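Lotolura Winter Coat Program
Progress report to the Pringle Fund, period ending February
Prepared by Morven Semple

Intake closed with 3,772 garments received, most of them adult coats and sweaters. Children's sizes remain short. We gave out 113 coats in the last two weeks of the period, mainly through the Tredari walk-in site, which now stays open until 7 p.m.

Sorting is behind schedule. The repair bench lost its only heavy-duty sewing machine in January, and 108 coats with broken zippers are waiting. Vusumuzi Radebe has found a replacement and we expect delivery next month. The cost fits within the equipment line — no change to the budget is requested.

Transport costs went over by $200 after the Rorkine drop-off point moved across town. We covered this from the unspent printing money.

Two schools have asked to join next season. We have told both that we can't commit until the storage lease is renewed. The landlord has offered the same rent for another year and we would like to sign before spring.

Dark colors still make up most of what comes in, and we'll ask donors for brighter outerwear in the fall appeal.

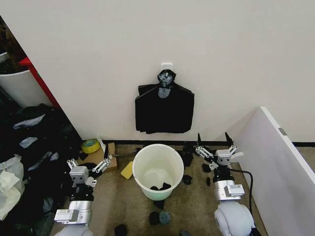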